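Section 9. Fitting the Fingers and Teaching the Grip

You should arrive here with a finished base plate, two printed fingers and most of your patience. If the base plate still rocks when you set it on a flat table, go back to Section 8. It will not improve on its own, and we have waited.

Parts for this section: left finger, right finger, both brackets, the bag of black socket-head screws marked R, the short hex key. The long hex key also fits and will strip everything it touches.

9.1 Mounting the fingers

1. Lay the base plate on the bench with the slot toward you.

2. Seat the left finger in its bracket. It goes in one way. It can be persuaded to go in the other way, and Kojo Yakubu has a drawer of the results.

3. Start every screw by hand before you tighten any of them.

4. Repeat for the right finger.

5. Tighten a quarter turn at a time, alternating sides, until the fingers close without a gap at the tips.

CAUTION: Stop when the screw stops. The threads are in printed plastic and you are stronger than you think.

NOTE: Builders using the Rezende bracket from the old kit need the thin washer. Builders using the Plotmont bracket don't. If you have one of each, we'd like to hear how that happened.

9.2 First grip

Close the fingers on a folded paper towel and pull gently. It should resist you. If it slides out, check the pads before you touch the current limit. The factory current setting is 172 and it is nearly always fine. People raise it anyway, then write to us about the smell.

6. Clip the calibration sheet to the bench and run the open/close cycle 21 times.

7. Check the screws again. At least one will have moved.

8. Move on to cloth.

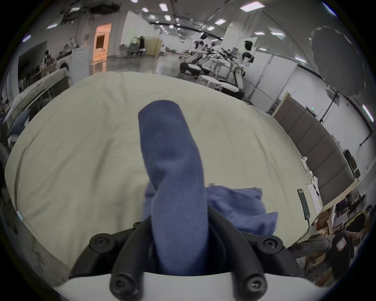

Small knitwear is the right place to begin, and it is far more forgiving than anything with sleeves. A sock held by its lower part, like the blue one between the fingers, ought to stay upright when you lift it clear of the sheet. If yours flops over, take a lower bite and try again. If it springs out and lands behind the bench, your pads are on backward. Save any grip you're happy with as a preset, and give it a name you'll recognize in May. "test2final" is already taken on every machine in the Drerkmont workshop.

9.3 Moving up to shirts

Shirts are where most builds go to be humbled. Work on a soft, flat surface big enough to spread the whole garment out. A bare bench is hard on the fingertips when you come in too low, and you will come in too low.

9. Spread the shirt with the neck pointing away from you.

10. Bring the jaw down at a corner of the hem, open, until it touches fabric.

11. Close slowly. A small pinch of cloth is plenty.

12. Drag toward the opposite corner and watch for the surface cover coming along for the ride. 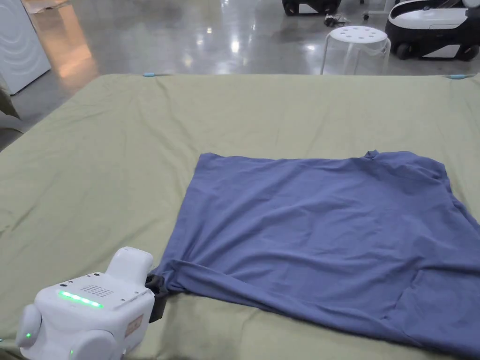 If the cover does come along, you're pressing too hard. Raise the Z offset one step and repeat from step 10. Clips help, but they also hide the problem, so do a run without them before you call it done.

CAUTION: Keep drawstrings, lanyards and your own cuffs out of the jaw. The stop button works. It works faster if you've put it somewhere you can reach.

13. When you get a clean drag, release the cloth and back the fingers straight out before you rotate the wrist. Rotating first winds the shirt around the finger, and the Kenda wrist motor will keep winding with real commitment.
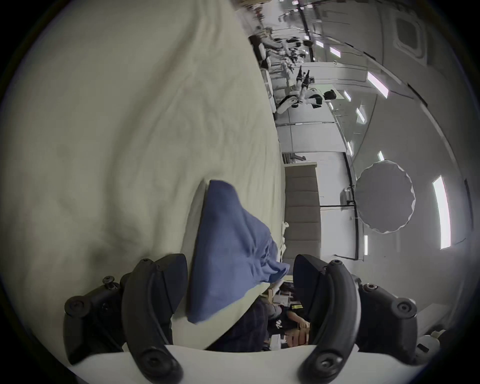
14. Write down the cycle count from the status page. Ours read 1,429 when the first set of pads gave up. Yours may differ, particularly if you've been practicing on denim.

9.4 If something is wrong

Fingers close but don't meet: the brackets are swapped. See 9.1, step 2, and our sympathies.

Fingers meet but buzz: loose screw, usually the lower one on the side you didn't check.

Fingers open by themselves: the foot switch is plugged in and something is standing on it.

Cloth comes up with a neat hole in it: file the fingertip edges before the next attempt. Use fine paper and go easy on the pads.

Replacement pads are in bag T. Wrist tuning continues in Section 10.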